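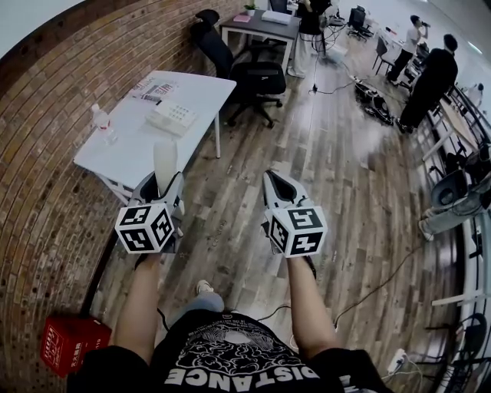
ok so we got the keys to the new workroom and I have been here since way too early. thread as I go, mostly so I remember what I did

brick wall down one side, plank floor, white ceiling. I love the brick. the brick does not love being wiped. it sheds. orange dust on my sleeves, my phone, my sandwich

the floor though. brown and gray planks all mixed up, every crumb disappears into it. great for looking clean, terrible for finding a dropped screw. lost two already

measured everything in June when Naima and I first came to look. wrote it on a reciept. lost the receipt. measured again this morning. the white table is 60 cm deep, so it fits under the brick side with room for a chair behind. YES

chair update: the black mesh ones are good, the high back ones are good, none of them want to be stored anywhere. you push one against the wall and it rolls out again like it has somewhere to be

cables. I'm going to talk about cables for a minute

black cables across a walkway = somebody goes down with a full coffee. plan is one run along the foot of the brick, clips every so often, then up the desk leg. Javatska clips, the cheap ones, pack of 63. why 63. who decided that

(Naima Tawfik if you are reading this, your label maker is in my bag, I'll bring it back)

plant is staying on the desk by the way. small green thing in a pot, I don't know what it is. Lim from the plant stall said water it when it looks sad. it always looks a bit sad to me

desk order so far: plant, pink notebook, white device, done. that's the whole desk. trying to keep it that way til at least tomorow

the white table is a different story. it's the put-it-down table. everybody walks in and puts it down. water bottles, bits of paper, trays, whatever was in your hand

tried a rule at the old place on Jerkcombe - one tray for small stuff, everything else goes home with you. lasted 11 days. trying it again here anyway because I have learned nothing

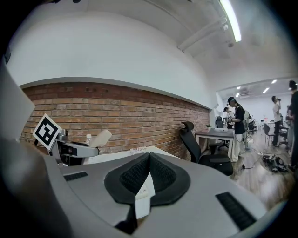 Do you need a rug on a plank floor if the chairs have wheels? A thin hard mat under the desk chairs is enough, a rug just bunches up and eats the wheels.

so mats. two of them, Brokilmont had them for 330 the pair delivered which hurt but the old floor got chewed to bits and I'm not doing that again

light: fluorescent strip on the ceiling, very bright, very office. fine for working. want a lamp on the desk for the end of the day when your eyes give up

pipes up there are painted white same as the ceiling so you stop seeing them after an hour. was going to hang something off them. Naima said no. she's right - no hanging stuff off pipes

brick wall question everyone keeps asking me: no I'm not drilling it. there are little holes in the upper rows already and I don't need to add to the collection. shelf goes on the plain wall or it stands on its own feet

cleaning order that worked, for whoever asked: soft brush on the brick first, top down. leave it 20 min. then vacuum the planks going WITH the gaps. then a barely damp mop. I did the floor first. did it twice. learn from me

still to do
cable clips
bin (how do we not have a bin)
hooks for bags so they stop living on the floor
find the two screws

ok somebody is asking where the kettle goes and I have no answer, back later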